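FOR IMMEDIATE RELEASE
Thursday, April 12, 2018

Botach Home Launches "One Bucket, One Room" to Help Families Clear the Bedroom Floor

Free tidying guide for shared bedrooms and play corners now available at the Ernstead and Landeg stores

ERNSTEAD — Anyone who has ever crossed a child's bedroom in the dark knows what is waiting down there, and it is seldom just toys. There are socks and scarves, the wrapper from yesterday's candy, a box that was going to be taken to the recycling, and a blanket that started the day on the bed and has been wandering ever since. Botach Home, the family-run housewares store with branches in Ernstead and Landeg, is pleased to announce a free guide and a season of small, friendly workshops meant for exactly that kind of room.

The program is called One Bucket, One Room, and it grew out of conversations at the store counter over the past year. Customers would come in asking for a bigger toy chest or another set of drawers, and as they talked it became clear that the furniture they had at home was mostly fine. What they were missing was a place to put things for the ten minutes between picking them up and deciding where they belonged. A plain round bucket with a wide top, set right on the play mat where the mess is, does that job very nicely, and most families already have one out in the garage.

"I raised my own kids in a bedroom that was also the playroom and, for one long winter, also the place where we dried the laundry," said Ffion Ruddock, who wrote the guide and will be leading the workshops. "We had a lovely cabinet in there and I used to stand in front of it with my arms full of clothes and no idea where to begin. So I've tried to write down the beginning part, because the rest of it people can mostly work out for themselves, and they'll do it their own way anyhow — which is just as it should be."

The guide runs to 18 pages and is organized by what is on the floor. Soft things come first: scarves, ties, knitted pieces, pajama tops, anything that can be dropped into a bucket without a thought for what is underneath. Empty cartons and food packets come second, and they get a section of their own, with a gentle word on keeping sweets in the kitchen. Toys come third and books last. Beds are left until the end, so that the bedspread can serve as a sorting table in the meantime.
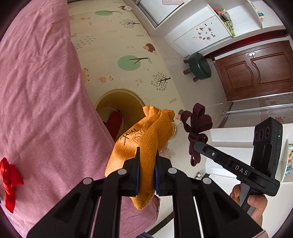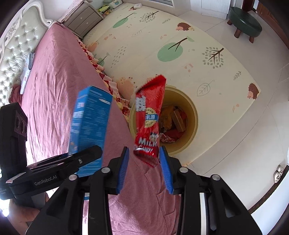
What should a family do with a bucket that is full before the room is clear?
Carry it to the bed, tip it out, and sort that load into clothes, toys, and trash before going back for more. The guide suggests stopping after two loads with younger children and picking up again the next day.

Readers will also find a chapter on play mats, which Ms. Ruddock feels strongly about. A printed mat makes a wonderful boundary, she writes, and small children who have no patience for "clean your room" will often cheerfully clear everything off the mat if somebody makes a game of it. She recommends naming a part of the picture and clearing that first — a tree, say, or a favorite animal — and then moving along to its neighbor. The chapter closes with instructions for wiping down a wipeable mat and shaking out a fabric one, and a reminder to look under the edges, where hair ties go to live.

Before going to print, Botach Home shared a draft with 415 households on its customer mailing list and asked them to try it out for a week. Their comments shaped the finished version quite a lot. The original draft asked families to label every shelf, and so many people wrote back to say they had given up at that point that the labels are now an optional page at the back. Grandparents asked for larger type and got it. Several parents wanted more on rooms where a child and an adult share the space, and that request became a full chapter, with advice on keeping a low stool handy for whoever is doing the folding, and on agreeing ahead of time which end of the cabinet belongs to whom.

The workshops begin this month at the Ernstead store and continue at Landeg through July. There are 19 sessions in all, held on weekday evenings and Saturday mornings, and each one lasts an hour. Children are very welcome. Families are invited to bring a bag of whatever is on their own bedroom floor at that moment, unsorted, and to work through it on the big tables at the back of the store with Ms. Ruddock on hand to help. Coffee and juice will be served, and there is nothing to buy.

The guide was designed and printed with help from Drosex, the Landeg print shop, on heavy uncoated paper that can be written on with a regular pencil. Copies are free at the register in both stores while they last, and a second printing is planned if they go quickly. Customers who can't get in may ask for one by mail by calling either store during business hours. Please leave a name and mailing address and allow up to 2 weeks for delivery.

Places at the workshops are limited by the size of the tables, so we do ask that families sign up ahead of time at the service desk. One sign-up covers the whole household.

About Botach Home
Botach Home sells bedding, storage, kitchen goods, and small furniture for everyday family life. Both stores are open Monday through Saturday.

Media contact
Ffion Ruddock
Botach Home, Ernstead
Interviews and review copies of the guide are available on request at the Ernstead service desk.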